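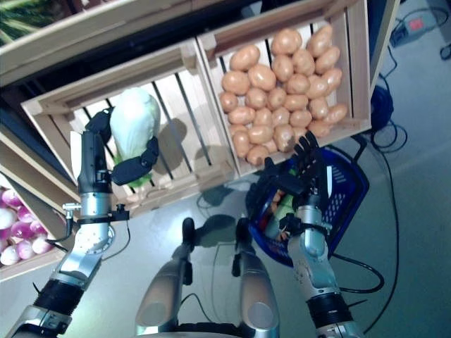
実証評価オペレーター(契約職員)および作業比較協力者の募集

株式会社Retia 実環境評価グループ
掲載日:1月16日

1. 募集の背景
当グループでは、家事および小売店舗のバックヤード作業を対象に、双腕ロボットがどこまで人の作業を代替できるかを評価している。評価プロジェクトの名称は「Pelitden」である。現時点の結論を先に述べると、対象とした188の作業項目のうち、人の介入なしに規定時間内で安定して完了できるものは23項目にとどまる。残りは、把持の失敗、対象物の損傷、所要時間の超過のいずれかで不合格となっている。

青果の取り扱いは不合格の多い分野に属する。白菜のように大きく葉が傷みやすいもの、じゃがいものように小さく互いに接しているもの、かぶのように葉と根で硬さが異なるものでは、それぞれ必要な把持力と指の開き方が違う。木箱からの取り出し、買い物かごへの移し替え、棚への補充を同一のハンドで連続して行う条件では、成功率がさらに下がる。今回の募集は、この領域の測定を増やすためのものである。

2. 募集区分A:実証評価オペレーター
人数:6名
業務内容
・多指ハンドを備えた双腕ロボットの遠隔操作および自律動作時の監視
・試行ごとの成否判定、失敗分類コードの入力
・青果、日用品、衣類等の対象物の配置と初期状態の復元
・試行後の対象物の損傷確認(打痕、葉の折れ、表皮の剥離)
・始業時の関節原点確認、非常停止の動作確認

応募要件
・日本語の作業手順書を読み、記録を残せること
・1回90分の連続操作に支障がないこと
・色の識別を伴う判定業務に支障がないこと
ロボット操作の経験は問わない。青果売場、物流倉庫、給食調理での実務経験がある場合は職務経歴書に明記のこと。

雇用期間:採用日から6か月。更新の可能性あり(評価計画の進捗による)。
勤務:週4日、実働7時間。時間外勤務は原則なし。
賃金:当社規程による。面接時に提示する。
教育:着任後17時間の操作訓練を受け、修了判定に合格した後に評価業務に就く。

3. 募集区分B:作業比較協力者
ロボットと同じ作業を人が行った場合の所要時間と損傷率を測定する。1回2時間、謝金あり。18歳以上で、5kg程度の物を持ち上げられる方。手元を撮影するため、事前に同意書への署名を求める。利き手は問わないが、申込時に申告のこと。手、指、手首を治療中の方は参加できない。

4. 評価結果の扱い
失敗した試行も集計から除外しない。オペレーターの判定が分かれた場合は、評価主任Lợi Ôngが記録を再確認し、確定する。共同評価先のBélangerには、個人を特定できない形に処理したデータのみを提供する。

5. 勤務・測定場所
Skakstead棟 1階 模擬店舗室
床面に配線があるため、つま先の覆われた滑りにくい靴を着用すること。

6. 応募方法
区分Aは履歴書と職務経歴書、区分Bは所定の申込票を、当社採用ページから提出する。選考は書類、面接(1回)、区分Aのみ操作適性の確認(約40分)の順に行う。定員に達した時点で受付を終了する。

担当:Aaliyah Petrenko(実環境評価グループ 採用係)
電話での問い合わせは受け付けていない。応募書類は返却しない。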